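Dust, Heat and Noise: Looking After a Desktop Computer at Home

Sun 22 October

A desktop that sits on the floor of a spare room pulls in dust, pet hair and lint all day long. Most of them get cleaned when the fan noise becomes hard to ignore. Twice a year is better, and November is a good month for one of the two, before the heating runs full time and the windows stay shut.

Where to keep it

Leave a hand's width of space behind the case and on any side with vents. Keep it off thick carpet. A low shelf or a piece of board will do, and it only needs to be an inch or two high. Closed desk cupboards are the worst spot – if yours has to live in one, leave the door open while the computer is on.

The room in our old place on Gitdale had a radiator next to the desk. Moving the computer to the other wall quieted it more than any cleaning did.

What you need

A can of compressed air or a small electric blower
A soft paintbrush, one inch wide, kept for this job only
A Phillips screwdriver
Cotton swabs
A saucer or jar lid for screws

Skip the vacuum cleaner inside the case. The nozzle can build up static, and it will swallow a loose screw before you see it.

Before you open it

Shut down from the menu, switch off at the back and pull the power cord. Hold the power button in for ten seconds. Take a phone picture of the cables at the back so they go home to the right sockets. Touch bare metal on the case before you touch anything inside, and do it again each time you walk away and come back.

Cleaning inside

Lay the tower flat with the open side up. Work outdoors or near an open window if you can.

Hold each fan still with a finger while you blow air over it. Use short bursts and keep the can upright. Brush the dust off the fan blades, then blow from the inside of the case toward the vents. Don't scrub the circuit boards.

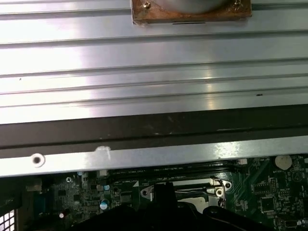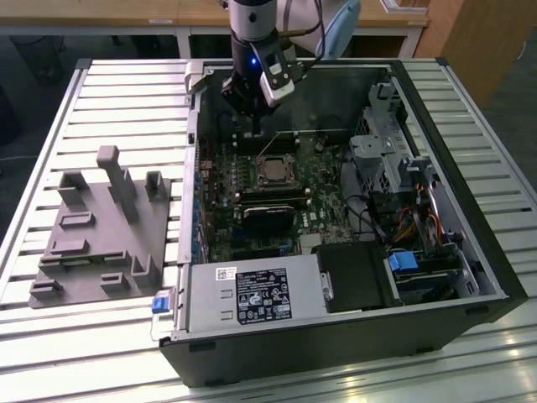
Dust filters

Many cases have a mesh filter at the front or underneath. Slide it out, rinse it under lukewarm water and let it dry overnight. A damp filter should never go back in.

Putting it back together

Check that no cable is touching a fan. Fit the side panel, tighten the screws finger tight, then give each a quarter turn. Plug in the monitor and keyboard first and the power last. If the fans still roar after five minutes with nothing running, look again for a vent you missed.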